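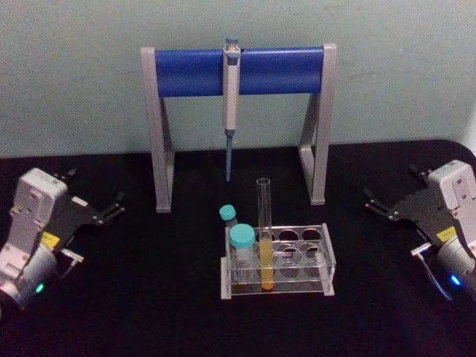

Jusitz Fund — Teaching Lab Refit, Bevan site
Progress report, second period
2020-01-08

Short version: bench work set up, pipette stands in use, storage still behind. Money OK. Sorry this is brief, the training block starts soon and we are still labeling things.

Where we are

Bench area at Bevan is cleared and the black tops are back in use. The old arrangement was pipettes in a drawer, lying flat, tips knocking against each other. You saw that on your visit. Now they hang. Each station gets a stand with two legs and a blue bar across the top, a single-channel pipette on the bar, and a clear acrylic tube rack in front. That layout is fixed for all stations and we'd like to keep it that way, please no more changes to the station list at this point.

The yellow practice liquid is in use for the transfer exercise. Easy to see against the dark bench, which was the main complaint with the plain water last year. One filled glass tube per rack to begin with, the rest of the holes left free for the trainees' own tubes. Works fine on paper. We will know more once a full group has been through it.

Training sheet for "pick up, use, hang back" is drafted, one page. Needs a better drawing. The Emard group has a copy and will send comments in January.

Spending

Stands and racks came from Rokstead on the one order. 27 stands ordered, 9 still to come, on back order with no firm date. The racks all arrived. Glass tubes: 166 usable after checking for chipped rims, enough for this block but not a lot of slack. We would like to buy more out of the consumables line, no change to the total. Let us know if you need that in writing seperately.

Nothing spent yet from the furniture line. Quote for the wall shelving came in higher than planned and we have asked for a second one.

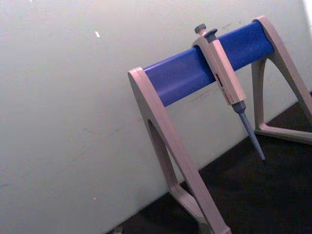 Can one stand be shared between two trainees?
They can share for the demonstration, but for the graded transfer every trainee should have a stand and pipette of their own.

That matters for the back order. If the missing stands don't come in time we run the graded part in 2 sittings. Not ideal, longer day for the instructors, but it can be done inside the hours already budgeted. No extra ask.

Problems

— Pipettes going back on the bar the wrong way. The hook has to sit over the bar properly. People in a rush just balance it. The sheet now says this in bold at the top.
— Stands creeping toward the bench edge over the day. We are going to mark positions with tape, low tech but good enough.
— Calibration log is not complete. Some pipettes from the old drawer have no record at all. These are set aside in a box and will not be used for graded work until they are checked.
— Shelving, see above. Until it's up the spare tubes stay in their cartons in the back room and somebody has to walk for them.

What we changed since the last report

Moved the rack to the front of the stand. The earlier plan had it off to the side, and left-handed trainees were reaching across. In front everybody gets the same reach. Small thing, but it came up in most of the feedback forms so we're noting it here. 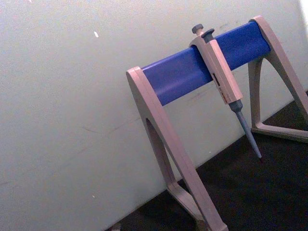

Also dropped the idea of the rotating carousel stands. They hold more but cost more too, and for one pipette per person they make no sense. The straight bar type is simple to wipe down and you can tell from the doorway if a pipette is missing. The savings went to the racks.

Next period

Tape marks down, all stations. Finish the calibration log and send you the full version, not the summary. Chase Rokstead on the back order, again. Second shelving quote to you as soon as it lands. Revised training sheet after the Emard comments, then print and laminate.

Need from you

A yes or no on the extra tubes. And please confirm wether the next report goes on the short form or the long one — the grant letter says long, the portal only offers short. We'll hold the receipts here at Bevan until we hear which.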